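Workshop Notebook -- Thammasiri Room, Bin Store
Sunday, June 9, 2024 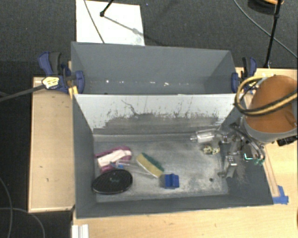 1. Purpose of the entry

The gray bins are due for review before the November stock check. This entry records the condition of the front bin and the decisions taken on the mixed small items kept in it. It should be read together with the storage list held by Chutima Rojanasak, who will make the corresponding changes there.

2. Condition of the front bin

The walls remain serviceable. The far inner wall carries a broad band of gray smudges and scuffs along its lower part, with thin dark scratches above it. The upper part of the same wall is still mostly white. One branching dark line runs diagonally, left of center. I have not determined whether it is a mark on the surface or a crack, and it should be checked with a fingernail and a flashlight once the bin has been emptied.

The floor shows whitish, powdery wear, heaviest toward the center and the lower right. There is also a tiny dark spot near the front right. The wear is to be wiped with a plain damp cloth first. If that makes no difference, it will be entered as surface wear and left alone. Solvent is not to be used on any of the gray bins.

3. Contents

The bin holds a mixed set, and the set is to stay mixed. Visitors to the sorting table work better with things that differ in shape, stiffness and finish, and the earlier practice of grading everything by size is discontinued.

Two-layer sponge, green and yellow. Keep. Check that the scouring layer has not begun to lift at the corners.

Blue block with the stepped top. Keep. The grooves collect dust and need a soft brush.

Clear plastic pieces, both the long one with the blue part and the cylindrical one. Keep for the present. They are difficult to find against a pale floor, and the storage list should say "clear" in the first word of each line so that whoever packs up knows to look twice.

Black oval dish-like piece. Keep. The faint mark near its center is to be noted on the list and not scrubbed.

Purple and white piece. Keep, but it needs a proper name. "Purple thing" has been used on the list since last November and is not adequate.

Cream and yellowish knobby piece. Undecided. The gaps between the clumps are awkward to clean. Chutima to advise.

4. Numbering

The list now runs to 126 lines, of which 21 have no storage location. Those 21 are to be settled before any new items are accepted. Shelf label 1488 belongs to the Kistov cabinet and must not be reused for the bins, as happened in the spring.

5. Arrangement of the bins

The second gray bin stays directly behind the front one, edge to edge. The previous arrangement, with a gap between them, allowed small pieces to drop through to the floor, and two were recovered only when the carpet was cleaned.

6. Actions

Empty and wipe the front bin -- this week.
Examine the diagonal line and record the result under this entry.
Rename the purple and white piece.
Ask Noltora for the price of five replacement bins in the same gray. No order is to be placed until the wall has been checked.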